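Notebook Runs Parts Calibration Archive
Susa group > Notebook > Floor pickup > Wrist view vs. fixed view

July 24, 2019

OK, back on the shadow problem. Quick recap for whoever at Rurilside opens this before I get around to a proper write-up: we have 3839 wrist-view clips in the Grivance set, and the grasp scorer keeps getting excited about dark patches on the floor. Furniture legs throw long skinny shadows, the scorer thinks they're things to pick up, and down we go with closed fingers toward bare wood grain.

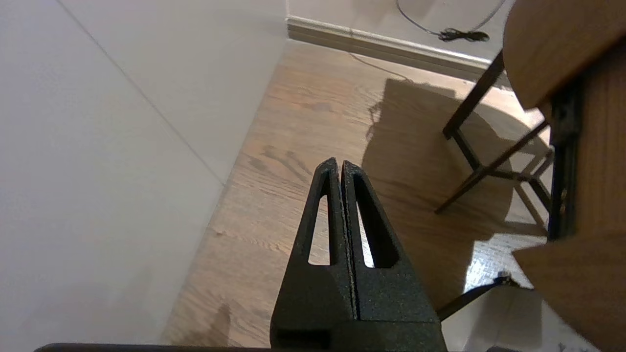

So the plan for this round was dumb and simple. Instead of one view per decision, take 2 from slightly different heights and compare how each dark blob shifts against the floor grain. A shadow lying on the floor should move right along with the grain. A chair leg or a cable hanging by the wall shouldn't (it stands up off the floor, so it slides). I'm calling it the slide check until somebody comes up with a better name.

I pulled 114 clips where the old scorer had picked a shadow and ran the slide check on all of them by hand-tuned threshold. Nice drop in bad picks! The ones it still gets wrong are mostly glare. A blown-out reflection has no grain left to match, so there's nothing to compare and the number that comes out is junk. I need a "don't know" answer in there, and right now it only has yes and no.
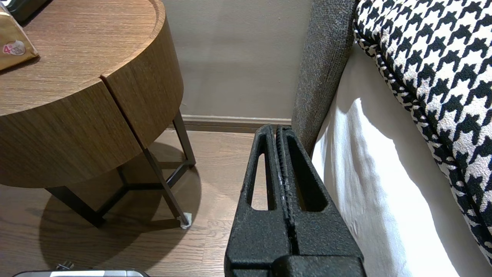
The other thing that bit me was the mask for our own fingers. I'd been masking them as one solid shape and forgot about the slots, so I was tossing out perfectly good floor pixels right where we need them most. Redrew it with the openings cut out. Took all of lunch, worth it.

Settings for the record: 800 matches max per pair, Cheon matcher on defaults, fingers closed the whole time so the mask holds.

To do: the "don't know" answer, then rerun the same clips without touching the threshold (resist!!). Houndstooth and other busy fabric needs its own batch, I don't trust the matcher on repeats at all. That one can wait until August.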